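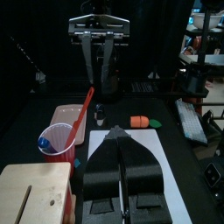 Page 3 of 35

Thread: Sourdough starter in a cold kitchen, what's everybody doing?

rye_not_posts
OK so I'm back after reading the last couple of pages and I still don't have my answer. My kitchen sits in the low 60s from November to March and my starter (her name is Umotholm, don't ask, it came out of a dream) takes forever to do anything. I feed her at 7 in the morning and at dinnertime she's got a few sad bubbles on top. Same flour, same jar, same water as in July, when she was climbing out onto the counter!

Do I just wait? Or do I need to buy one of those warming boxes people keep linking to?

crumbcake_dan
Wait. I've kept one going through nine Minnesota winters with no box. Feed it once a day when it's cold, use a bigger scoop of old starter in the mix, and bake a day later than you planned. Works fine.

My winter feed is equal parts starter, flour and water. Summer it's one part starter to five of each.

ElliManninen
I'm going to disagree with Dan a little. You can wait, sure, but mine got really sharp and vinegary when I let it crawl along like that, and the bread came out with a tang my kids wouldn't touch. Once I started keeping it at 76 or so it went back to smelling like yogurt. Same rye, same everything.

I don't own a box either. I put the jar in the oven with only the light on and a sticky note over the knob. Please use the sticky note. I lost a four-year-old starter in January to a frozen pizza.

crumbcake_dan
Sharp and vinegary is what sourdough tastes like, Elli :)

ElliManninen
It's what YOUR sourdough tastes like, Dan.

rye_not_posts
Ha, OK, I'll try the oven light tonight. My oven is ancient though and the bulb is tiny. Do you leave the door cracked?

ElliManninen
Shut to begin with. Put a thermometer in next to the jar and check after an hour. My old oven went up to 90 with the door closed and I had to prop it open with a wooden spoon. My new one never gets past 78. They're all different.

TzuHsuan_S
Tzu-hsuan here, longtime lurker. Has anybody brought up the water yet? I went round and round on this for two winters and what fixed it for me was warm water in the feed. I do 35 grams of starter, then flour, then water that feels like a baby's bath. The jar goes inside a small cooler with a mug of hot water next to it. I swap the mug before bed. It doubles by breakfast.

No electricity, no dead starter, and the cooler was in the garage anyway.

loafing_around_pdx
Seconding the cooler. I'd add that whole rye in the feed makes more difference than temperature, at least for me. Even a spoonful. I ran mine on plain white for most of last winter and it was basically asleep — two feeds with rye and it was pushing the lid up.

crumbcake_dan
Now that one I'll agree with. Rye is the cheat code.

oldmill_marge
Going to be the grump and say a lot of you are judging the jar when you should be judging the dough. I've made beautiful loaves from a starter that barely rose. Drop a bit in a glass of water if you want, I don't bother with that either. Mix your dough, put it somewhere you'll see it, and leave it alone until it's puffy. In my house that's five hours in August and closer to twelve now.

The recipe says four hours because whoever wrote the recipe has a warm house.

TzuHsuan_S
I half agree, Marge. If the starter is really sluggish, though, the dough goes slack before it ever gets puffy. I've poured a few of those into a loaf pan and called it focaccia.

oldmill_marge
Nothing wrong with focaccia. But sure, if it's turning to soup, feed the thing twice before you bake.

rye_not_posts
Update! Oven light, door shut, thermometer says 77. I used warm water and a spoonful of rye too, so I have no idea which of you gets the credit. She doubled in six hours. I did a little dance and scared the dog.

Going to mix the dough tonight. Should I put the dough in the oven too, or leave it on the counter?

crumbcake_dan
Counter overnight, it'll be ready when you get up.

ElliManninen
Oven for the first couple of hours, then the fridge overnight. If you leave it out and the heat kicks on at 5 a.m. you'll wake up to a puddle.

crumbcake_dan
The kitchen's in the low 60s, Elli! It's practically a fridge already.

rye_not_posts
I have enough flour for two loaves so I guess I'm doing one of each — will report back tomorrow with crumb shots.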